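3.2 Collecting demonstrations by hand

All demonstrations in the Wendum set were given with hand-held grippers, one in each hand, and without a robot in the loop. The operator carries out the task at their own pace, and the motion of each gripper is recovered afterwards and mapped to the arms. We chose this after a trial in June in which the same tasks were driven by remote control. Remote driving gave motions that the arms could always repeat, but operators paused often and tended to move one arm at a time.

Each operator practised on 2 tasks before recording. A session was made up of 100 demonstrations, split into 4 blocks with a rest between them. Operators were told to start with both grippers in view and to keep the fingers open until the first grasp.

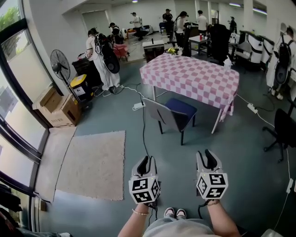 Figure 3. Operator's view with the two hand-held grippers, each carrying a marker cube below the fingers.

Does a demonstration given by hand need to be slowed down before an arm can follow it? In most cases it does, and we stretch the timing wherever the recorded speed goes over the joint limits of the arm, leaving the path itself unchanged.

Demonstrations were dropped for 3 reasons: the pose of a gripper was lost during a grasp, the path left the reach of the arms, or the operator reported a mistake. Dropped demonstrations were recorded again at the end of the same block. We did not remove clumsy but successful attempts, such as a second try at a grasp, as the policy needs to see how to recover from a near miss.

Remote-control recordings were kept as a separate set and are used only for the comparison in Section 5.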